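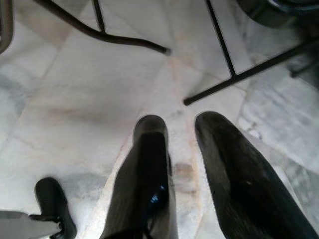

I got to the Tretham open day at half past nine on Thursday, which was too early for the coffee and just right for the grippers. The automation hall was the old showroom at the back, the one with the marble floor, and by ten it was three deep in people wanting a go at the arms.

I'd gone mostly for the Rarano stand. We've had one of their older two-finger grippers on our bench for a couple of years and I wanted to see what the new ribbed fingers were like. Areeba Sial was running the demos, and she was brilliant - she let everyone drive, and she didn't snatch the controller back when somebody (me) planted the fingertips on the floor harder than they should have.

The test was simple. Pick a part up from the floor, lift it, set it down on a mark, 32 goes per gripper. There were washers, a rubber bung, a square of thick felt and a horrible little plastic clip that kept flipping over. Picking from a hard floor is a proper test, I think. On a bench with a foam mat you can push down a bit and get away with it, but on stone there's no give at all, and if your height is wrong you find out at once.

Marble also turns out to be a pig for cameras. It's pale, it's veined, and half the grey streaks look like the edge of something. The Mahawong people had their wrist camera on a second arm and were very open about it: with the default settings it went after a vein in the tile on my second try! They turned the exposure down, changed how it handled low contrast, and after that it was much steadier. I liked that they did all this in front of us and talked through every setting as they went. I wrote most of them down and have already tried two on our own setup.

Scores, for those who asked. The Rarano fingers got 31 out of 32 in Areeba's hands, the clip being the one that got away. I managed 17 on my first run and improved a lot on my second, though I'd stopped keeping score by then because I was enjoying myself too much. The Mahawong gripper was slower to close but gentler, and it handled the felt better than anything else there. If I were picking soft things all day I'd look hard at that one.

What I really like about the Rarano fingers is the shape of the tips. They're rounded and fairly narrow, so you can still see the floor between them on the wrist view when they're open, and I found lining up much easier than with our old square ones. The ridges help with rubber. With the washers I couldn't feel any difference.

Then there was the Nosus controller, which I hadn't planned to look at and ended up spending most of the afternoon with. It's a small handheld thing with a thumb wheel for finger width, and you can slow the whole arm down without leaving the menu you're in. Ours takes four presses to do that. The cable is too short and the screen is hard to read under bright lights, and I told them both of those things. They wrote them down too, so we'll see.

A few notes if you're going to the next one in September. Book a slot for the arms, as the walk-up queue was 97 minutes at its worst. Bring your own awkward parts, the stands are happy to try them. Parking is free after the second barrier. The sandwiches were gone by one.

I've asked Rarano for a loan pair of fingers and will post the numbers from our own bench when they arrive.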